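# The Lemaire Newspaper Box

**Item 3292 - from Vovik, made in Bolham**

If you're anything like me, you have a pile of old newspapers somewhere in the house that you'd never throw out and haven't looked at in years. Mine lived in a grocery bag on the top shelf of the hall closet. Moon landing, Nixon resigning, the Challenger, the Berlin Wall coming down, the morning after a couple of elections I cared about a lot (and one I'd rather forget). Half of them came from my grandparents' house, folded in quarters, and the folds had gone the color of strong tea.

I opened one up on a rainy afternoon and a piece of the front page came off in my hand. It was a corner with the weather on it, so no great loss to history, but it bothered me for days! That bag is how the Lemaire got started, and it's still the thing I'm proudest of having on this site.
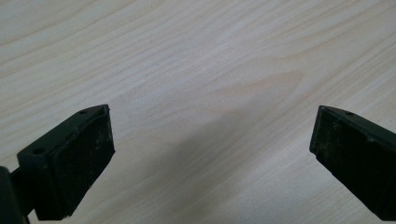
*Pale wood with a soft, wavy grain.*

## What it is

The Lemaire is a flat storage box for whole newspapers. It holds a full broadsheet folded once at the middle, the way it came off the press, with a little finger room on each side so you can lift things out without bending them. The lid comes all the way off. The board is acid-free, buffered and covered in a dark green cloth-feel paper that doesn't show every smudge, and the corners are metal-edged and don't depend on glue.

Inside you get a stack of interleaving sheets, a set of plain folders and a pad of what I call day cards. More on those in a minute, they're my favorite part.

## What comes in the box

- One Lemaire box with lift-off lid
- 140 interleaving sheets, buffered tissue, cut to size
- 7 folders, unprinted, with a tab along the short side
- One pad of day cards
- One soft pencil (please don't use a pen near newsprint, you will slip at some point, I have)
- A fold-out sheet of instructions, in type big enough to read

## Why newspapers fall apart

I get asked this a lot, so let me have a go at it. Most newsprint is made from ground-up wood, and it still has a lot of the lignin in it. Light and air get to work on that and the paper turns yellow, then brown, then crunchy. A box like this one can't turn the clock back. If your 1963 front page is already brown, it'll stay brown. What the box does is keep out the light and dust, hold the paper flat so the fold isn't doing all the work, and keep one acidic sheet from staining the next.

Heat and damp matter even more than the box does. I'd put it on a closet shelf in a room you live in. Attics bake, basements sweat, and I've heard from enough people with musty papers to be a real bore on the subject.

And please, no tape! I know it's tempting. Old tape goes orange and takes the ink with it. If a page is torn, slide it in a folder with the pieces lined up and leave it be.

## The day cards

So here's where I get carried away. When I was sorting through my grandparents' papers I knew what had happened on each date - anyone can look that up. What I didn't have was a single word about where *they* were. Somebody had walked out and bought that paper, or picked it up off the porch, and decided it was worth keeping for fifty years. Did they hear it on the radio first? Were they at work? Was my grandmother scared? I have no idea, and there's no one left to ask.

A day card is a stiff card, same acid-free stuff as the folders, with a few lines on the front and a blank back. It asks for the date of the paper, who kept it, where you were when you heard, who told you, and what you did next. I went back and forth for ages on that last one and I'm so glad I left it in. People write the best things there. They went and got gas. They called their sister. They finished mowing the lawn, what else was there to do?

You don't have to be certain of it all. I wrote on one of mine, "I think I was in the school library but I may have borrowed that from a movie." That's fine. Put down what you remember and put down that you're not sure. If two people in the family remember it differently, fill out two cards and let them argue in there forever.
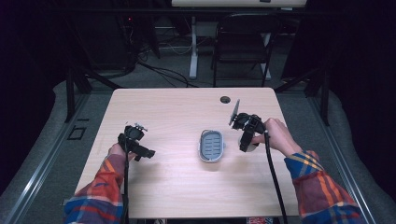 *At the table: plaid flannel sleeves, a black hand-held gripper in each hand.*

## How I use mine

You don't need to follow my system, but people like to hear it.

Wash your hands and dry them really well. Skip the cotton gloves, they snag on brittle edges and you can't feel what you're doing. Clear off a table that's bigger than the paper, and lay down a clean sheet or a piece of plain paper first.

Open each newspaper once, slowly. Pull out the glossy ad inserts, rubber bands, paper clips and anything that's been tucked inside. (I found a pressed leaf and a bus transfer in mine. They got their own folder.) If the paper was folded in quarters, ease it back to a single fold and let it rest under a sheet of tissue for a while. Don't iron it. Someone did write in to ask.

Put one sheet of tissue inside the front page and one between each issue. If you have a really important page, or one with color printing, go ahead and tissue both sides. Then the day card goes in the folder, in front, never paper-clipped on.

I file by date, oldest at the bottom. A friend of the shop files hers by who saved the paper, so there's a Grandpa folder and an Aunt folder, and now I kind of wish I'd done it that way.

Don't pack it to the brim! The lid should sit down by itself. If you have to push, it's time for a second box.

## Specs, for those who like specs

| | |
|---|---|
| Item number | 3292 |
| Material | Acid-free, buffered board |
| Covering | Dark green paper, cloth feel |
| Lid | Full lift-off |
| Corners | Metal-edged |
| Tissue weight | Light, semi-transparent |
| Fits | Broadsheets folded once, tabloids laid flat |
| Stacking | Up to three boxes high when full |

It'll also take *Life*-size magazines, programs, maps and school certificates. Photographs I'd keep somewhere else. Some kinds of prints don't get along with buffered tissue, and they deserve a box that's made for them.

## Things people ask me

**Will my old newspapers be worth money?**
Probably not, sorry. Huge numbers of people saved the same front pages you did. A lot of the really old "famous" ones turn out to be souvenir reprints, too. Keep them for the same reason they got kept in the first place.

**Should I scan them as well?**
Yes, I would. A scan is what you'll end up showing the cousins. A phone photo in good window light, with no flash, does a perfectly decent job if a whole broadsheet won't fit on your scanner.

**Can I just cut out the article?**
It's your paper! I'd hang on to the whole issue if you've got the space. The ads and the grocery prices and the TV listings on the back pages are what my family ends up reading out loud. Nobody in my house has ever made it through a full editorial.

**Can I buy more day cards?**
You can, the refill pads and extra tissue are listed on the Trendbridge store page along with the box. The cards fit the older Vovik boxes too.

**Do you make a bigger one?**
Not at the moment. I tried an extra-wide version and it bowed in the middle when you picked it up, so back to the drawing board.

## Ordering

We make these in small runs in Bolham. The current run is 400 boxes, and they go out in the order that the orders come in. Everything ships flat-wrapped in an outer carton with the tissue already inside the box, so open it with the green side up or you'll have tissue all over the kitchen.

Orders and returns both go through Trendbridge. If a corner arrives dented, send a picture with your order number and we'll replace the box - you can keep the tissue and folders from the first one. Unused boxes can come back for a refund as long as the day cards are still sealed.

If you'd like a box for a library, a church or a town historical group, write to the shop before you order. There's a plain version without the pencil and cards that costs less, and I'm always happy to talk about what you've got in your closet.

*Page updated Nov 1, 2024*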